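Shared workroom at Pritar opens again with new lights and a bigger whiteboard
Thursday, September 19, 2024

The ground floor workroom of the Pritar building is open again for groups and small companies. The association Nic Giolla, which manages the building, gave the keys back to its users this week after a renovation of 60 days.

The room was used before as a storage place for the printing company Musonell. When the company moved out, the old false ceiling was removed, and the white ribbed metal above it was left open to the eye, together with the beams and the pipes. The long fluorescent lights are new. The red brick wall was cleaned and it received no paint, because many users asked in a survey to keep it. In total 114 users answered the survey.

The whiteboard was also a wish from the survey. The old one was small and it was fixed in a dark corner. The new one is tall, with a thin black frame, and it stands near the brick wall, where people can read it from most of the tables. Round magnets are for everybody and should stay on the board in the evening.
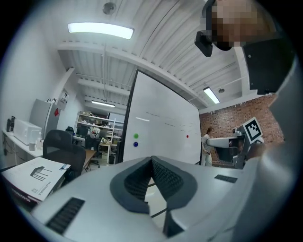
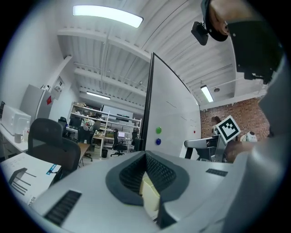 The whiteboard with its green and blue magnets, next to the brick wall in the Pritar workroom.

Nic Giolla asks the users to wipe the board when they finish. Only the markers from the box at the entrance are allowed, as other kinds can leave lines which are difficult to remove. Notes that must stay until the next day can be written on paper and put up with a magnet.

The work did cost less than it was planned. The remaining money, 1738 euros, will go to a second phase in December, when the floor near the entrance will be repaired. During this repair the room will be closed for 2 days, and the users will receive the dates by mail.

Groups can reserve the room through the booking page of Provivov, the same system which is already used for the meeting rooms upstairs. Old accounts are still valid. A reservation can be made for a morning, an afternoon or a full day, and it can be canceled without cost until the evening before.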